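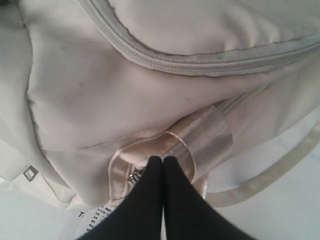
Wrist camera, cream bag, fingertips closed just below the ribbon loop.

November, open afternoon at the Astcombe workshop. Writing this up the same evening with a pot of tea, while I can still remember who asked what. Eetu, Gladys, please add your own bits underneath, and correct me where I've got the running order wrong, which I probably have.

Doors at 2, as advertised, though the first visitors were already in the corridor while Faraji was still putting the chairs out. Somebody had parked across the loading bay, so the big table stayed in the store and we used the small white one from the back. I think I prefer it, to be truthful. People could get in close on three sides and the children could see over the edge without being lifted up.

We had 61 people through by the time we shut the doors, going by Natalie's sign-in sheet. The hall people had told us to expect 25, so the biscuits went early and Natalie very kindly went out for more. The party from Figueroa came all together just after the start, and the Lernden lot drifted in by twos and threes, and there was a retired upholsterer whose name I never caught and wish I had. More about him in a minute.

I'd planned to begin with the blocks and the cups, as we did at the last one, and move on to cloth once everybody was warmed up. Nahuel talked me out of it over lunch and he was right. Everyone has seen an arm pick up a block. So we went straight to the zip, with the wrist view up on the big screen, and the room went quiet in a rather lovely way as the fingers came in over the fabric.

Some notes on the bag, for whoever sets up next time. It's the soft cream one with the long curved zip and the shiny ribbon loop by the puller. I like it for this because the loop gives the fingers something generous to aim at, where the metal pull on its own is a mean little thing to get hold of. The drawback is the shine. The ribbon throws back small bright highlights and the rest of the bag is matte and very nearly the same colour as the table, so on the screen there's a lot of cream on white and people at the back had trouble making out where the bag stopped. A dark cloth underneath next time, please. Gladys has offered the navy one from her sewing room.

Then there's the question of what to do about all the loose bits. There's the pale strap on the right, and the care label poking out on the left, down beside the finger, and every one of them is something to snag on. I wondered beforehand about tucking them away and taping them down, and decided against it. Real bags have straps and labels. I did say so to the room, at greater length than was needed, and Eetu made the winding-up sign at me from behind the screen.

We ran the approach over and over through the afternoon, with Eetu on the controls and me talking. I didn't keep a proper tally of the good and bad pulls and I'm not going to invent one for the notebook. My impression is that we did better once we'd slowed the last part of the approach, and that the tips want to come in a touch higher than we've been bringing them. If they close under the ribbon they have only a pinch of bag between them, and then you get a nice firm grip on the wrong thing altogether. Eetu thinks it's the height offset left over from the Usteo job. I think it's the bag slumping as it gets handled. We agreed to differ and to measure it properly.

Back to the upholsterer. He watched two or three runs without a word and then asked why we didn't hold the far end of the zip. Anybody who has ever done up a cushion cover, he said, puts one hand on the end and pulls against it. Well, of course! We've been treating it as a one-handed job for weeks and grumbling at the fabric for bunching up and following along. Faraji found him a bulldog clip and he fixed the end to the table edge himself, quite tenderly, and we ran it again like that. I'd like to try this properly before I say anything grand about it, but it has gone to the top of my list.

Other questions I want to keep: a girl of nine or ten asked whether it can tell the ribbon is slippery (no, it can't feel that, and I told her it was a very good question). Someone from Lernden asked what the fuzzy black covering on the fingers does for grip on satin, and I had to say that we haven't compared it with anything else. We ought to. One of the Figueroa people asked the price of the whole set-up, and I passed her to Natalie, who quoted 700 for the fingers and camera mount and wisely left the arm out of it until she'd had her coffee.

To do:
Navy cloth from Gladys.
Clamp for the end of the zip, something kinder to fabric than a bulldog clip.
Check the height offset (Eetu), with the bag freshly plumped and again after handling.
Bare fingers against covered ones on satin.
Nahuel to move the screen so the back row isn't looking into the window.
Ask at the hall whether anyone knows the upholsterer, and invite him back.

Faraji has the sign-in sheet. The white table is still out, as I hadn't the heart to fold it up at that hour, so I'll do it in the morning before the joiners need the floor.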